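March, evening

My legs are tired but I want to write before I forget. Today I finally walked the river path from Jultville to the old mill. It is 12 kilometres, and I started at seven in the morning with two sandwiches and my father's raincoat.
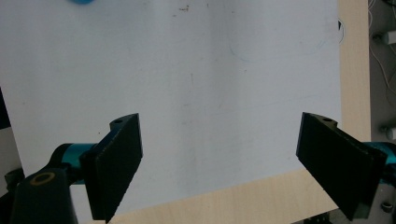 The river was higher than I expected. After the second bridge the path was under water, so I had to climb up through the birches and come down again near the sawmill. There the water makes one long, slow bend to the right – the same kind of bend as the thin blue-green line on the board, so faint that one must look twice. I ate my first sandwich there and saw two goosanders.

I also lost a glove. I think it was at the stile, when I took out the map.

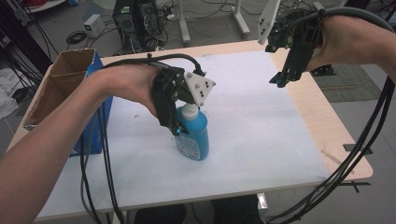
Ritva Karppinen told me on the telephone that I should have taken the forest road, because in March the lower path is always flooded for a week or two. She also said that the mill door is open if one pushes hard. I did not push hard enough, it seems.

Next time I will carry dry socks and go as far as Skultari. Lempi wants to come too, if her knee allows.

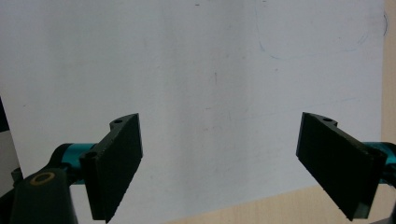

White surface with a pale blue curve, March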